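# 第三章　布面上的物件

## 3.1 从一张桌子开始

前两章的练习用的都是单个物件：一只杯子，一块砖，一个放在白纸上的苹果。从本章起，台面上会同时出现许多东西，大小、颜色和形状各不相同，彼此还会遮挡。学生在这一阶段遇到的困难大多和手上的技术关系不大，多半出在动笔之前。东西一多，眼睛容易从一件跳到另一件，哪一件都没有看完。

本章沿用《Toltgate 静物练习册》的编排，先认形体，再看颜色，最后处理物件与布面之间的阴影。三部分可以分三次课完成，也可以合并成一个下午。所需材料如下：

- 深色棉布一块，能盖住台面，前端垂下
- 方块若干，其中至少有两块颜色相同
- 球若干，颜色有深有浅
- 浅口的碗和盘子各一件
- 一两件日常小物，例如橡皮、记号笔
- 4B 铅笔、可塑橡皮、A3 纸

布不必熨平。垂在桌沿的部分会形成褶皱，3.4 节要用到。

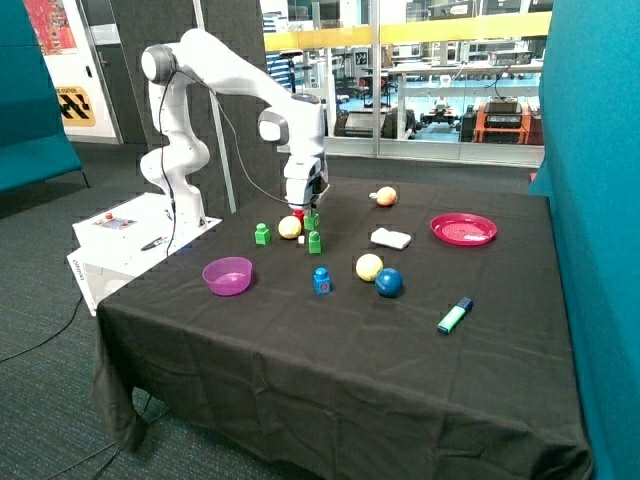 物件的种类决定了练习的难度。只放方块，画面由直线和转折构成，比例容易检查；只放球，轮廓相近，距离和前后关系就不好判断。两类混放最为合适，学生可以用方块的直边去量球的位置。图 3-1 的黑布上既有红、绿、蓝各色方块，也有黄球和深蓝色的球，左侧放着紫色的碗，右侧是一只粉色的盘子，盘面有一圈圈同心的棱纹。靠前的位置斜放着一支记号笔，这种细长的东西方向感很强，画的时候先定它的倾斜，再定长度。浅黄色的球和深蓝色的球挨得很近，蓝球略微靠前，两者的轮廓要一起画，不要画完一个再补另一个。

### 练习 3-A　只画位置

用时 40 分钟，不画明暗。

1. 在纸上轻轻画出台面的范围，包括布的前沿。
2. 选一块立着的方块作为基准，画出它的高和宽。
3. 其余物件一律先用简单的几何形代替：球画成圆，碗和盘子画成椭圆，笔画成一条短线。
4. 对照基准方块检查距离，错的地方直接在旁边重画，旧线不擦。
5. 最后十分钟再把几何形改成实际的轮廓。

第 3 步常有学生跳过，直接去描盘子边缘的纹路。教师看到时应请他把纸转过来，从反方向检查椭圆是否对称。椭圆没有画准，纹路越细，错误越明显。

## 3.2 形体的分组

台面上的东西多了以后，逐件观察很费时间。较快的办法是先分组。分组可以按形状，也可以按颜色或位置，三种办法得到的结果往往不同，应当各试一次。

按形状分，方块一组，球一组，碗和盘子一组，其余归为杂件。这种分法适合检查透视，因为同组物件遵循相同的规律。离眼睛越近的盘口，看上去越圆；越远则越扁。坐着画和站着画，盘口的宽窄差别很大，练习中途不要换姿势。

按颜色分，画面上会出现几条看不见的连线。两块绿色方块即使隔得很远，眼睛也会把它们联系起来。画单色素描时，这种联系要转换成深浅：颜色相同的物件，在相近的光线下应当有相近的灰度。如果画完后发现一块明显比另一块深，先检查光，再检查自己的手。

按位置分，则是把靠得近的物件看成一个整体，画出它们共同的外轮廓。外轮廓画准了，内部的分界就容易安排。被遮住一部分的物件，只画看得见的部分，不过心里要清楚它在布面上的落点，必要时用极轻的线把隐藏的底边补出来，定稿时再擦去。

浅色的小方块和白色的小物容易被忽略，布色越深，它们反而越显眼。起稿时可以把最亮的几处先圈出来，当作记号使用。

## 3.3 曲面与颜色的过渡

球没有棱，明暗之间也就没有清楚的分界。初学者画球，习惯在边缘涂一圈深色，中间留白，得到的多半是一只扁的圆片。改正的办法是靠近了看，看到只剩一小段边缘为止。

近看时会发现，一种颜色里往往含有好几种。黄色物体的上部和外侧可能是明亮的柠檬黄，靠下的地方转暖，带一点桃色或橙色。轮廓处也很少是一条硬线，黄色与深色织物相接的位置，有一道窄窄的、略带褐色的过渡。

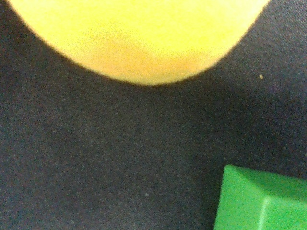

图 3-2　黄色曲面的下缘与深灰色织物。注意下部偏暖的色带，以及下缘以外较暗的布面。

画这样的过渡，铅笔要侧着用，笔杆与纸面成 45 度左右太陡，应当再放低一些。从深处往浅处排线，每一层的方向略作变化，层数比力度重要。用手指抹出来的灰看上去很均匀，但织物的颗粒感也会一同消失，本章的练习一律不用手指。

彩色铅笔的顺序与此相反，先铺最浅的黄，再叠暖色，最后在边缘处加极少量的褐。褐色一旦过重就很难去掉。如果手边只有两支黄色，取较冷的一支画亮部，较暖的一支画下部，效果已经够用。

### 练习 3-B　一段边缘

剪一张中间开有方孔的卡纸，方孔边长两指宽，隔着它看球的下缘。只画孔里看到的部分，纸上的画幅与手掌同大。画三幅，每幅换一个球，其中一幅用深色球。深色球与深色布之间对比很弱，学生常会自己加上一道亮边。没有看到的亮边不要画。

## 3.4 布面与阴影

布在静物里常被当作背景，最后匆匆涂满。实际上，物件是否“坐”得稳，主要由布面决定。布面上的深浅有三种来源：织物自身的颗粒、褶皱造成的起伏、其他东西投下的阴影。三种深浅叠在一起，需要分开来画。

颗粒最先处理，用软铅轻轻铺一层，让纸纹代替布纹。投影其次，先找出最深的一块，再向外推淡，推到和布的灰度一样为止。褶皱最后处理，一条浅褶通常由一道稍暗的细线和旁边一道亮边组成，亮边可以用可塑橡皮捏尖后提出来。

还要分清硬影和软影。光源小而近，投影边缘清楚；光源大，或者遮挡物离布面较远，投影边缘就散开，很难指出它在哪里结束。软影没有轮廓线，起稿时只用一个点标出最深的位置。

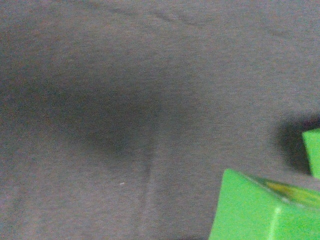

有人对这一节提出过不同看法，认为布面应当最先画，留到最后，前面定下的灰度都要重新调整，还不如一开始就把整张纸铺成中灰，再往亮和暗两头走。Skarnberg 的教室里用的就是这种办法，对方说，学生画得慢一些，返工却少，软影的边也不容易画死。

两种顺序都可以采用。先铺中灰适合深色布，也适合时间充裕的课；先画物件适合短时间的写生。本书按后一种顺序编写，选用前一种的教师，可以把 3.4 节提到 3.2 节之前讲，练习的内容不必改动。纸要换成较厚的，薄纸经不起反复提亮。

### 光线的安排

室内照明以台面照度 700 勒克斯为宜，低于这个数值，深色布上的浅褶不易看清。如果教室灯光可以调节，画彩色练习时可升到 1000 勒克斯。只开顶灯时，投影较散；加一盏侧灯，投影会拉长，并且出现第二层。初次练习只用一种光源，窗帘拉上。

### 练习 3-C　没有物件的布

取台面上的一角，范围里只有布，没有任何物件。画出：

- 一处软影，包括它最深的部分和完全淡出的地方
- 一条纵向的浅褶
- 一道横向的、弯曲的细皱

画完后把作品立在墙边，退后几步看。如果褶皱比阴影更抢眼，说明线画重了，用可塑橡皮整片压一遍。如果阴影看上去像一块污渍，检查外缘，多半是某一侧收得太急。

## 3.5 本章用语

**基准物**　用来量度其他物件的那一件，整幅画中途不更换。

**外轮廓**　几件靠近的物件合在一起形成的边界。

**落点**　物件与布面接触的位置，包括看不见的部分。

**软影**　边缘逐渐淡出的投影。

**提亮**　用可塑橡皮从灰调中取出亮部。

下一节进入完整的写生，时间为两课时。开始前请保留练习 3-A 的底稿，台面上的摆放也不要移动，第一步就从那张底稿接着画。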